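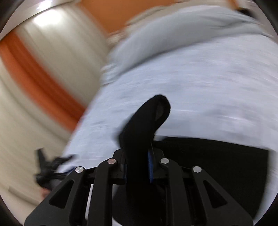

What happens to the blue cloths once the fair is over? They are washed, folded and put back on the Fancombe shelves, and until they are folded they cannot be counted as returned.

Minutes of the linen meeting, Fancombe hall, January

Last minutes agreed, with one correction: the Romasetti quote was for 145 cloths, and did not include delivery.

1. Folding
The meeting heard that folding in thirds takes less shelf space than folding in quarters. Several members doubted this. The shelves are the same depth either way, and the last change of method left us with two sorts of pile and no more room than before. Agreed to try thirds on one shelf only and look at it again next time.

2. Washing
Dilliveo have offered to take the whole lot for 600 pounds a year. Their letter says the colour will be "protected". It does not say from what, or what we get back if it fades. The present arrangement costs 500 and the only complaint on record concerns creases. No decision. Secretary to ask for terms in writing - the leaflet will not do.

3. New cloths
Tsai samples were passed round. Thinner than hoped, and the hems were thought poor. One member liked them. It was pointed out that a thin cloth shows every mark on the table under it. Order put off.

4. Storage boxes
A request for 60 lidded boxes was not supported. The lids from the last set have never been found.

5. Any other business
The key to the linen cupboard still sticks. Reported again.

Meeting closed at 8.40pm. Next meeting in March, same room, if the heating is working.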